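Wotari Small Kitchen Set

The Wotari set is a kitchen for playing, for children from 3 years and up. We wanted that the cooking things feel like the ones the parents use, so the saucepan is real stainless steel and not painted. It is small, but it has proper weight in the hand, and the long flat handle is easy to hold for little fingers.

What is in the box

1 stainless steel saucepan, 600 ml
2 white bowls
6 toy vegetables, among them a carrot, a chili pepper and a long green one
1 cotton bag for storing

The bowls have a thin rim and fit one into the other when you put everything away. The vegetables are hollow and light. Please note that they are made for pretend cooking only, and the color of the leaves can be a little different from one delivery to the next.

The saucepan must not be used on a stove or in the microwave. You can wash it by hand with warm water and a drop of dish soap, and then dry it with a soft cloth so that it stays shiny. The bowls can go in the dishwasher on the top shelf. The vegetables should only be wiped.

The complete set weighs 463 grams with the bag. Since we started in our shop in Flekville we have sold over 3000 sets, many of them to kindergartens. If one piece gets lost, you do not have to buy the whole set again. Write to Ka-ming Tseng at our spare parts desk, tell which piece is missing, and you will receive the price and the delivery time by e-mail. Orders which arrive before noon are packed on the same day.

For groups we recommend two sets for each table, so that every child has something to stir. Sets ordered in April come with the new bag, which has a longer string.

Related items

Bistus Play Stove, two burners
Yau Tea Set for Children
Wotari Bread and Fruit Basket
Wotari Spare Vegetables, pack of 6

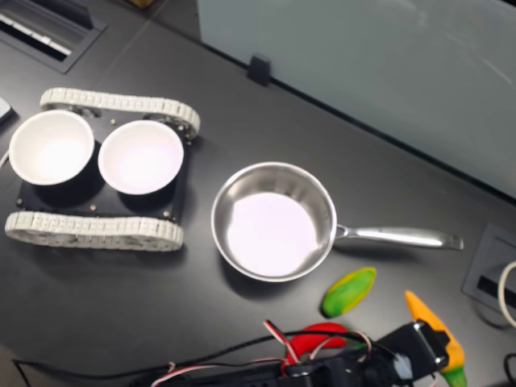 Saucepan, the two white bowls and some of the vegetables.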